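Zorkeseo component library - progress report for April
To: Flollivby digital fund, grants desk
From: Genowefa Adamczyk

Short one this time, release is going out tonight and I'm writing between builds.

Where we are

Date picker done. Keyboard nav works in all three calendar views, arrow keys plus Page Up / Page Down. Range selection was the slow part. You could pick an end date before the start date and the component just accepted it. Fixed, and there are tests for it now.

Data table - mostly done. Sorting, sticky header, column resize all merged. Virtual scrolling holds up with 3000 rows on the old office laptop, which was the target we set in the proposal. Grouped rows still jump when you collapse one near the bottom. Known bug, open, assigned to me.

Tree view not started. It was down for this period and got pushed by the table work. I'd like to move it to the next one, no change to the total.

Tests and docs

936 unit tests, all passing as of this morning. Visual tests are flakier, two or three fail on every run because of font loading and then pass on the retry. Matoušek has a patch for that, needs review.

Docs site has 170 pages up. Every public property now has a description and a default value. Code samples are behind - the older ones still use the previous event names, so anybody copying them gets a warning in the console. Working thru them alphabetically, up to "menu".

Accessibility

The outside audit came back from Lamosside. Mostly contrast and focus order. Contrast is fixed in the light theme, dark theme half done. Focus order in the dialog was a real problem, tabbing took you out of the dialog and into the page behind it. Fixed and backported to the last stable version. 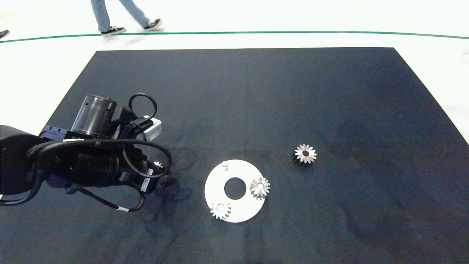 Floor mat, navy, with green line behind.

Budget

Hours used: 418. A bit over plan for the period, all of it on the table. Hosting under plan. No equipment bought. Full sheet is attached seperately, same layout as last time.

Risks

Main one is the framework upgrade. New major version changes how templates are compiled and our theming depends on the old way. Could be a week, could be a month. Won't know until I try a branch with just the button and the dialog on it.

Next period

Tree view. Grouped rows bug. Dark theme contrast. Rest of the code samples. Upgrade branch, small one.

One question for you - can the demo call move to the afternoon? 2 pm or later is fine.

Genowefa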